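Section 4: Making Up the Bed

You have the frame together, the slats are down and the mattress has had its airing (see Section 3 if you skipped that part — please go back, it makes a real difference to how the foam fills out). Now comes the fun bit! Making up a bed well takes a few minutes once you have the knack, and it's a lovely thing to walk in on at the end of the day.

These steps apply to the Nedar and Avdale mattresses in all widths. Owners of the Meredith daybed should read the note after step 5 before starting.

4.1 Before you begin

Wash all new bedding once, on its own, following the sewn-in label. New cotton carries a finish from the mill that makes it feel stiff, and it softens up beautifully after the first wash. Dark blues and grays should be washed apart from anything pale for the first three loads.

Clear the floor on both long sides of the bed. You will want to walk all the way around if the room allows it.

CAUTION: Do not kneel or stand on the edge of the mattress while stretching a sheet. The border foam is softer than the middle and can crease permanently.

4.2 Bottom sheet

1. Find the care label on the fitted sheet. It is always sewn into the corner that goes at the foot of the bed, left side as you face the headboard.

2. Hook that corner first, tucking the elastic well under the mattress. Then do the corner diagonally across from it.

3. Pull the two remaining corners on. The last one will feel tight. Lift the mattress corner slightly with one hand and slide the pocket under with the other.

4. Smooth from the center outward with flat hands. Small wrinkles near the edges will settle overnight.

5. If you are using a flat sheet as your bottom layer, center it first, leave an even drop on both sides, and fold the corners as shown on your quick-start card.

Note: The Meredith daybed has a fixed back rail, so start with the two corners against the rail and work toward yourself. Doing it the other way around means climbing over your own work.

4.3 Top sheet or light cover

This is the layer that most people fight with, and it's so much easier when you handle it by the edge. Grab it anywhere else and you end up turning a big lump of fabric over and over looking for a hem.

6. Drop the cover in a loose heap at the foot of the bed. No need to unfold it.

7. Find one short edge and take hold of it in two places, a little wider than your shoulders.

8. Raise your hands and let the fabric hang. Give it one gentle shake to open the folds.
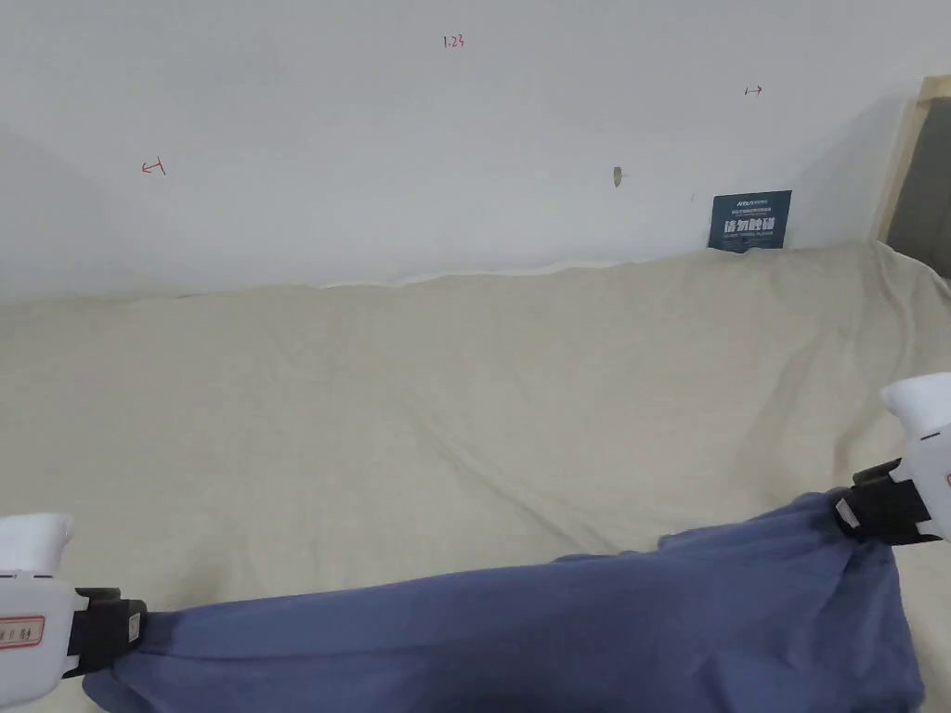 9. Keep the edge lightly stretched between your hands as you bring it up the bed. A bit of sag in the middle is fine, and one side can ride higher than the other until you lay it down.

10. Lay the edge down a hand's width from the head of the bed, let go, and go back to pull the far end straight.

11. Check the side drops and tug the cover across until they match. Tuck in the foot, or leave it free if you like to stick your toes out in summer (I do!).

Note: If you are working with a partner, take one corner each and walk up together. A king-size cover goes on in seconds this way.

4.4 Adding the Coltel comforter

12. Wait until the layers underneath are smooth. The Coltel has a 200-gram fill and will hide a wrinkle from view, but you'll feel it at night.

13. Lay the comforter with the piped edge toward the pillows and fold the top back once for a neat band of color.

CAUTION: Never iron the comforter. Steam from a distance is fine on the cover only.

4.5 Care

Change sheets weekly, and turn the mattress end to end every September and again in spring. Spare corner straps are sold in packs of four under part number 395.

Section revised May 23, 2018, by Siwan Prothero. Storage drawers are covered in Section 5.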